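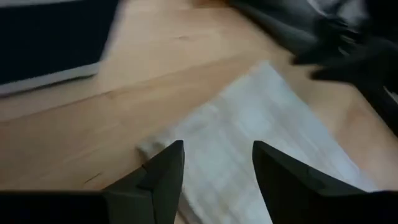
Figure 3. Crumpled white cloth on a light wooden surface, an example of the crumpled state.

4.2 Cloth states and what people call "folded"

The coding scheme has to start from how cloth lies, since the households did not agree on what counts as put away. We use four states: crumpled, spread, part folded, folded. Crumpled covers anything with no edge you could follow for more than a hand's length. Figure 3 is a plain case. Thin white fabric, soft creases, one bunched bit near the left side that catches the light. The wood tone shows through faintly in places, and that matters later on because thin cloth was coded wrong more often than thick (see 4.4).

Sample: 60 households in Kolesthorpe and Anbridge, 26 of them visited a second time. Each was asked to deal with a mixed pile of household linen the way they normally would. No instructions on method. From the visits we pulled 300 stills for coding. First coder did all of them, second coder (Nakamura) did the same 300 blind to the first set. Disagreements talked through afterwards, not averaged.

Most of the disagreement sat between "spread" and "part folded". A towel with one edge turned under is which? Coders went back and forth. The rule we settled on: if the turned edge runs the full side, part folded. If it's just a corner, spread. Not a perfect rule. It does at least give the same answer twice.

"Folded" gave trouble too but of a different kind. Participants used the word for nearly anything rectangular. One woman in Anbridge called a bath towel folded after a single turn, on the grounds that it would fit the shelf. Another household would not accept the word until all four edges lined up and the label was inside. We kept participants' own words in a separate column (Appendix B) and did not let them override the code.

Crumpled was the easy one. Near total agreement. The few misses were all small thin items, dish cloths and muslins mostly, where a flat patch in the middle got read as spread. For these we added a note to the coding sheet: look at the border first, then the middle. Nakamura suggested this after the March round and it cleared up most of it.

4.3 Surface and pattern

Where the cloth lies changes how it gets handled. On a bed, people fold towards the body. On a table they tend to turn the item instead of walking round it. On the floor they do either, and the fold is often looser, with less smoothing between turns. Participants who worked on the floor mostly said it was for space. A few said habit.

Boards gave an unexpected help. Several participants lined a towel edge up with a seam in the wood and used it as a guide, in some cases without noticing they did so until asked. We did not plan for this and have no count we would trust, so it is reported here as an observation only.

Pattern does something similar. Checks and stripes give the hand a line to fold to. Plain cloth doesn't, and with plain cloth people went by corners. In the recall interviews checked towels were described as "easier to get strait", and plain ones as quicker. Both can be true. The towel below has a grid of thin pale gray and beige stripes in double lines, on a textured white ground, and it is lying as a rectangle with a slightly puffy far border. Coded folded by one coder and spread by the other. The layers can't be counted from the still alone, and our scheme leans on layers more than we had realized. We now allow a fifth entry, "flat, layers unclear", for cases of this sort.

Orange and pale yellow fabric with beige fringe lies crumpled beyond the towel's far edge. Fringed items were coded on the body of the cloth only, fringe ignored. Tassels almost never lie flat and would otherwise push every throw in the sample into the crumpled group.

Neighboring items are a seperate question. Where two fabrics overlapped we coded each on its own if enough of it showed, and dropped it if not. Enough meaning at least one full side or two corners. The Hopkin sheet has a box for this (box 7), though it was left blank a lot in the early visits and had to be filled in afterwards from the stills.

Light also played a part. Glossy floors throw glare, and a bright patch can wash out a crease or look like one. Pale cloth next to a bright floor was the worst combination. Coders were told to mark low confidence instead of guessing, and low confidence items stay in the totals but are shown separately in Table 5. 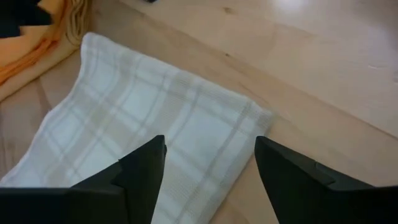 Figure 4. White plaid towel on floorboards, with orange and pale yellow fabric at upper left.

4.4 Errors by cloth weight

Weight was judged by eye and hand at the visit: thin, medium, thick. Rough, but the Plandimeck categories need a scale and not every household would let us take items away. Thin cloth had the most coding errors, thick the fewest, medium closer to thick than expected. The order was the same in both towns. Towels went down as thick unless the visit notes said otherwise.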